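How a Robot Hand Learns to Hold a Box
Vilcombe Robotics Club -- Pages for Younger Readers

Your hand can pick up a lunch box while you think about something else. A robot hand needs instructions for every part of that job.

Students in the Parnura project began in September. Their task is to teach a robot hand to grip a container with a lid. Each finger has joints, which are the places where it bends. A motor is a machine that makes something move. A program tells the motors how far to turn and when to stop.

The grip is split into two jobs. Four fingers press on the lid. The thumb goes down the side of the container.
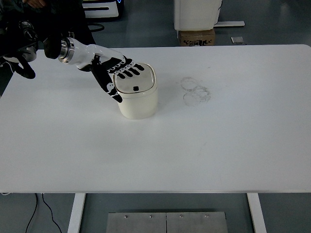
One younger member asked why the hand couldn't just squeeze as hard as possible. The answer is force. Force is a push or a pull. Too much can crack a lid, and too little lets the box slip.

The club tests force in small steps. A full set is 40 tries, with eight tries at each setting. After every try, a student writes down the setting and the result -- held, slipped or missed. The program is changed only when the set is finished. If two things change at once, the notes cannot show which one made the difference.

The next task is lifting the lid by its knob. This needs a different grip, and a new set of tries.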